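Home | Notebook | Materials | People | Search

Towel shrinkage, Gandier wash trial, entry 3
November. Posted by Mieke Vandenberghe
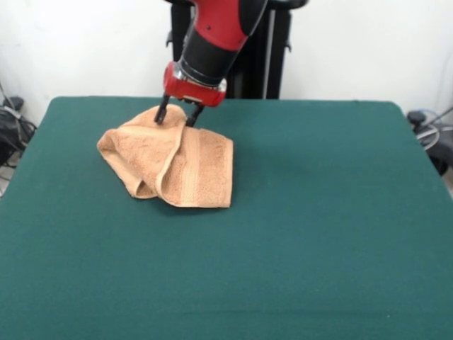

Light brown terry towel on the green felt.

Goossens claims their new terry holds its length after 30 hot washes. I have my doubts. The sheet they sent has one number on it and no word on how the towels were dried, and line drying against tumble drying can swing the result more than the yarn does.

Weighed the first one this morning at 278 g, conditioned overnight. Jozef got the same on the other balance, so I'll believe that much. Length is another matter. Terry stretches if you look at it wrong, and two people smoothing the same towel can differ by up to 49 mm. Any shrinkage claim smaller than that is noise to me until we fix the method.

So: lay flat, no pulling, wait ten minutes, measure along the hem and along the middle. Write down both. Do not average them, Jozef.

Softener: Bruler says theirs has no effect on absorbency. They would. Sink test was slower on the treated piece, but I only ran it once and the water had been standing. Not counting it.

Still to do
- second lot from Goossens, different dye batch
- ask Favow what temperature their "hot" program reaches, the dial is useless
- redo sink test with fresh water

Jozef Vanhove thinks the loops are flattening after the early washes. Could be. Could also be the spin speed, which someone changed and didn't log.

Recent entries
Hem puckering, again
Lint trap weights
Gandier wash trial, entry 2
Why the old balance drifts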